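3.2 Peel type and moisture loss in mixed fruit storage

Household storage of citrus has had less attention than cold-chain storage, and most of the figures in use come from single-variety crates. In the home, fruit is usually kept uncovered at room temperature and in mixed company. We therefore measured weight loss in 3,715 pieces of fruit kept under ordinary kitchen conditions, beginning in November and using the sampling plan of Mousavi.

Each piece was weighed on arrival and again every 4 days on a Flunik bench scale. Fruit with broken skin was left out. Room humidity was logged every 300 seconds, and readings taken during cooking were kept in the data set - removing them would have understated the swings found in a working kitchen. Weighing was carried out by Ho-yin Man and one assistant, who did not have access to the earlier weights.

Mandarins lost a greater share of their starting weight than oranges of the same harvest. The gap was widest in the first two weighing periods and narrowed after that. Colour was a poor guide to loss in either group.
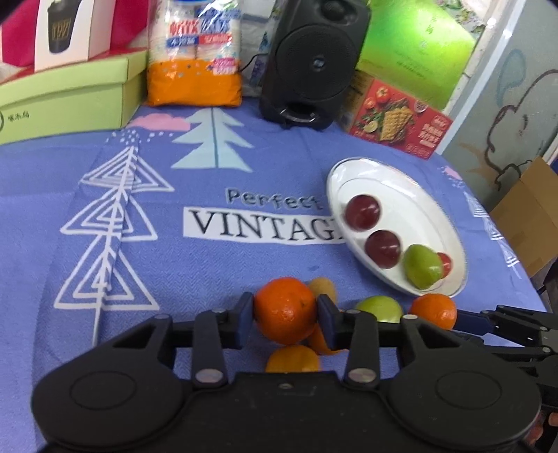 Figure 2. Mandarins and kiwi fruit on a tablecloth.

Surface texture was scored by eye before the first weighing. The scale was drawn up for smooth-skinned fruit and had to be widened for this study. A dimpled, slightly glossy peel, as on the held mandarin in Figure 2, is a different kind of surface from the brown fuzz of the kiwi fruit behind it, and the two were scored on separate sheets. Scores were not compared across sheets.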